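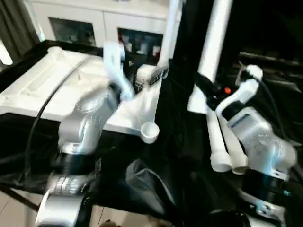

*The worktable at Gralton, with the white tray at the back, the black cloth and a piece of grey fabric.*

# Gralton worktable: gallery and notes

26 January 2020

The back room at Gralton has had the same table in it since we took the place on. It was used for everything and cleared for nothing, so in September we started sorting it out. This page has two pictures of the table and the things on it, with notes on what we use and where it is kept. The room at Foso has its own page and is not covered here.

## The table

The black cloth goes over the working half of the table. It is there to protect the top and to stop small parts rolling. Pale things are much easier to find on it than they were on the bare surface. It creases easily, and we have given up trying to keep it flat. There are two cloths, one in use and one folded in the cupboard.

The grey fabric on the cloth is one of the soft pieces we keep for practising folding and for wrapping things up before they go in a box. They never sit quite flat either. All of them live in the second drawer down, on the left.

## The tray

The big white tray has a raised rim and ridges moulded into it, with channels running between them. It came in a job lot from Povemico, along with some boxes that have since been thrown away. It is too wide for any of the shelves, so it stays on the table.

The channels collect fluff and bits of thread. Wipe along them and not across, or everything ends up in the corners. The long white piece with the rounded end belongs with the tray and should go back beside it when the table is cleared.

A few things we have settled on for the tray:

- Nothing sharp goes in it.
- Anything heavy goes on the floor shelf instead – the rim flexes if you lift the tray by one side.
- Wash it in the big sink, as the small one is too narrow.

## Bottles

We had far too many bottles. Some were full, some had a little left in the bottom, and a few had lost their labels and went to the tip. What we kept are plain white plastic ones with screw caps. Those with a hollow moulded into the side are the easiest to pick up, so they have the front row of the shelf, and the smooth round ones are behind.

Caps go back on straight away. Two caps went missing during the sort and turned up under the radiator. If a cap will not tighten, clean the thread before trying again, and if it still will not tighten the bottle comes off the shelf.

*White bottle with a screw cap, close up. The hollow in the side is to the left of the raised panel.*
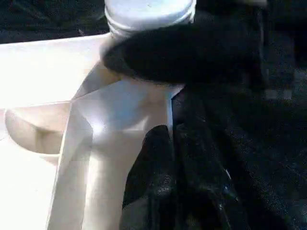

## Shelves and drawers

The shelves are to the side of the door and were bought second-hand. The total for everything, including fixings and paint, was 102 pounds. The brackets were the dear part. The paint was left over from Rivera and is a slightly different white from the walls, which shows in the mornings and not much after that.

The top shelf is for things used once or twice a year. Bottles are on the middle shelf, at a height where the caps can be reached without a step. Cloths and folded fabric are in the drawers, with spare bags at the bottom. The drawer with the stiff runner has had candle wax rubbed on it and is better, though it still needs a pull.

The shelf is 70 centimetres deep, deeper than we need. Things were getting lost at the back of it. There is now a strip of wood halfway in, and nothing is kept behind the strip.

## Clearing up

Last person in the room does the table. It takes a few minutes if it is done every day and most of an afternoon if it is left.

1. Put the bottles back, caps on.
2. Fold the fabric pieces and put them in the drawer.
3. Wipe the tray.
4. Shake the black cloth outside and lay it back over the table.
5. Sweep under the table, including behind the back legs.

The cloth can go in the machine on a cool wash. Dry it on the line – the tumble dryer at Rivera shrank the first one and it no longer reaches the corners.

## Still to do

The light over the table needs a new fitting. One drawer has no handle. The list of what is on the shelves is pinned inside the cupboard door and is out of date from the third line down, so check the shelf itself before ordering anything. Spare caps can be had from the box marked Povemico at Foso, and there are plenty of them.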